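Gultside 创客互助站 > 机器人社团 > 视觉与抓取

橡胶鸡分拣课题，腕部相机总是认不准，怎么调？

发帖人：Fludix
发布日期：17/05/2020

我们是学校机器人社团，这学期的课题是用机械臂把橡胶玩具鸡分到两个收纳盒里，一个盒子贴O，一个贴X。指导老师的要求是程序自己找鸡、自己夹、自己放，中途不许用手扶。

目前录了162段遥控演示，用来训练一个模仿学习模型。单只鸡摆在桌子中间时还行，几只叠在一起就很乱，夹爪经常停在两只鸡中间不动，或者去夹脖子，夹起来又滑掉。

另外怀疑桌面也有影响。桌面是浅色的，灯一开就有一块亮斑，腕部相机里鸡的颜色会变淡。夹爪合拢时指尖正好在画面中间偏下，不知道会不会挡住目标。

腕部相机的两张和桌面正对收纳盒的一张：
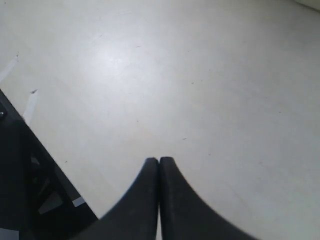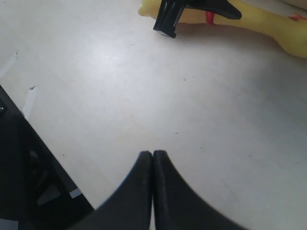
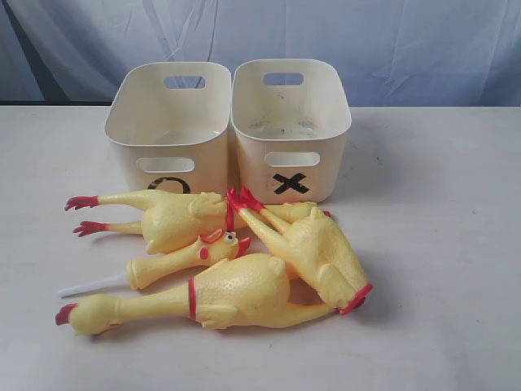
想问的问题

一是堆叠的情况要不要单独录数据，录多少合适。二是桌面反光要不要处理，还是交给模型自己学。三是夹的位置要不要统一，现在几个同学遥控的习惯不一样，有人夹身子，有人夹腿。

学期末要在社团展示，时间不算宽裕。

回答（3）

Setiawan

先说第三点，这个影响最大。几个人夹法不统一，模型学到的就是平均值，夹爪停在两只鸡中间很可能就是这么来的。建议定一条规矩：一律夹身子最粗的地方，手指方向和身子垂直。已经录的162段里，夹腿夹脖子的先挑出来不用，宁可少一点。

堆叠要单独录。我们去年11月做毛绒玩具分拣，散放的数据录得很足，一叠起来照样不行，后来补了65段堆叠的才好转。补录时每次都从最上面那只开始夹，顺序固定下来。夹走一只之后不要把剩下的重新摆好，就让它保持那个样子接着录。

反光的话，先把相机的自动曝光和自动白平衡关掉，手动定一个值，训练和测试用同一个值。灯能挪就往旁边挪，或者在灯前面挂一张白纸。桌面铺一块哑光的深灰色布也可以，不过铺了以后旧数据和新数据背景不一样，最好整批重录，所以要铺就趁早。

还有一点，不要只用腕部相机。手腕抬高或者转开以后，目标可能只剩一个边，甚至完全不在视野里，这时候模型没有依据。加一台固定相机对着桌面和盒子，两路画面一起输入。O和X的标记也要留意，鸡堆得离盒子太近会把标记挡住，摆的时候往前挪一点。

Brarell

多训练几轮试试。我们那个开始也不行，训到后面自己就好了。

Setiawan 回复 Brarell：轮数多不一定有用，演示本身有冲突的话，训再久也还是犹豫。可以先在单只鸡的数据上跑通，再加堆叠的。

Gultside 站务

补充一个放盒子的问题。收纳盒很轻，鸡脚碰到盒沿容易把盒子带歪，位置一偏，后面几次就放不准。用双面胶把盒底固定在桌上，再在桌面上用铅笔描出盒子轮廓，万一动了能对回去。

测试时记得写记录表，每次写明摆法、夹的部位、放进哪个盒子、失败在哪一步。只记成功或失败，回头查不出原因。

Fludix（发帖人）回复：谢谢各位。夹法已经和同学说好统一夹身子，旧数据正在挑。固定相机社团里有一台，先装上再补录堆叠的部分，桌布暂时不铺，只改曝光。

浏览 1,994　本帖已收藏至“抓取与分拣”专题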